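Kirley opens its handling laboratory to regional firms and schools

The Institute's handling laboratory at Kirley received visitors in October for its open day, the first to be held since the laboratory moved into the Barros building. Representatives of eight companies attended the morning session, and the afternoon was reserved for pupils in their final two years of school and their teachers.

The day was arranged by the Ristis project, which studies how robots can pick mixed household goods out of containers when the goods have not been sorted beforehand. The project is now in its second year and is carried out jointly with Worier, a distribution firm with two warehouses in the district.

Opening the morning session, Ilídio Teixeira, who leads the project, thanked the company for its patience during the move. He reminded visitors that the work had started from a practical request. Worier handles returned goods by hand, and the returned goods arrive in no particular order, often with torn packaging and often several to a container. Staff can empty such a container without much thought. For a machine, each of these containers is a new problem.

"We were asked whether a robot could take over the first part of that job, and we said that we did not know," Mr Teixeira said. "We now know which parts it can do. I would like our visitors to see the other parts as well, and to go home with a fair picture of both."

Visitors were then taken through the laboratory in small groups. The first stop was the demonstration area, where a robot arm worked over a grey bin set on the floor between wooden boards and held in place with clamps. Tomás Cunha, the engineer responsible for the set-up, explained that the goods used in the trials are bought in ordinary shops and are changed often. A kitchen sponge was given as a case of something that looks easy and causes trouble, as it gives way under pressure and may be lying flat or standing on its edge when the arm reaches it.

Clear plastic was discussed at greater length. Several visitors from the packaging trade asked how the system deals with wrapping that the cameras can hardly see. Mr Cunha replied that transparent material remains the most frequent cause of a failed attempt. It reflects the room lights, it takes on the colour of whatever is underneath, and it may hide the edge of the object that is wanted. The group has tried different lighting and has also trained the system on a larger share of wrapped goods, with better results from the second approach than from the first.

The project's collection of trials now stands at 4000 recorded attempts, of which 1000 were made with clear or partly clear items in the bin. All of them were carried out in the Barros building or in the previous laboratory, by the same small team. The collection will be passed to Worier at the end of the project, and a version of it will be made available to other universities on request.

A second stop dealt with cables and hoses. This part of the visit had been added at the request of maintenance staff from two of the companies, who had asked in advance how the laboratory routes the cables for a tool mounted on the arm. Mr Cunha described the arrangement now in use, in which the cables are gathered into a bundle, fixed to the outside of the arm with ties and given enough slack at the wrist for the tool to turn. Earlier versions with less slack had pulled at the connectors when the arm reached into the far corners of a bin. The discussion on this point ran past its allotted time, and the third group began its round a quarter of an hour late.

After coffee the visitors met in the seminar room for a talk on safety and working practice. Worier's operations staff set out how they expect the results to be used. The firm has no plan to place an arm of this kind in its warehouses during the life of the project. It intends first to test whether the software can tell staff which containers are likely to be simple and which should be opened by someone with experience. Questions from the floor concerned noise, the space needed around the machine, insurance, and the training of existing employees. The last of these was taken up again over lunch, and the Institute has agreed to send the companies a written outline of its short course for technicians.

The afternoon session brought 32 pupils to the laboratory. They were divided into two groups, one beginning with the demonstration and the other with a workshop in the seminar room, and they changed over at three o'clock. In the workshop the pupils were given a container of mixed goods and asked to write instructions for emptying it, using only words that a machine could be expected to follow. The instructions were then read out and carried out to the letter by a member of staff. The exercise was noisy and well received, and some of the teachers have asked for the worksheet so that it can be repeated in class.

During the demonstration the pupils were invited to suggest the order in which the goods should be picked. Mr Cunha used their suggestions to explain why the system normally chooses for itself, on the basis of how sure it is of each grasp, and why it may leave an object near the wall of the bin until last. Pupils also asked about the studies required for this kind of work. Staff pointed to the Institute's degree courses in mechanical engineering and computing and to the two-year technical diploma, whose students take part in the laboratory's work from their second term.

In his closing remarks Mr Teixeira thanked the teachers and the companies and acknowledged the support of the technical services, who had prepared the rooms at short notice. He announced that the next stage of the Ristis project would deal with fuller bins, in which goods lie on top of one another, and with a wider choice of soft items. Work on a new gripping tool has begun, and the first tests are planned for the spring.

The Institute would like to hear from firms that could not attend and that have an interest in the handling of mixed or returned goods. Individual visits to the laboratory can be arranged during term time for groups of up to eight people. Visitors are asked to wear closed shoes and to leave bags at reception in the Barros building. Schools should apply through their usual contact in the admissions office, stating the year group and the subjects studied. 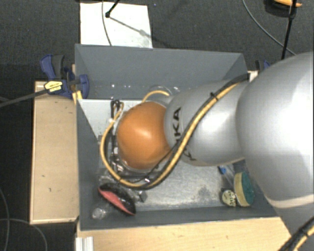
Requests for a visit should reach the laboratory at least three weeks before the preferred date. Companies wishing to send goods for use in the trials are asked to write first with a short list of the items, as storage in the building is limited and food, glass and aerosols cannot be accepted. Slides from the morning talks will be sent to all those who registered.

Recent news
Short course for technicians: applications now open
Barros building: changes to reception hours
Ristis project enters its second year
Technical diploma students present their spring projects
Library at Kirley extends evening opening

Contact | Press office | Accessibility | Copyright of the Institute, all rights reserved | Back to top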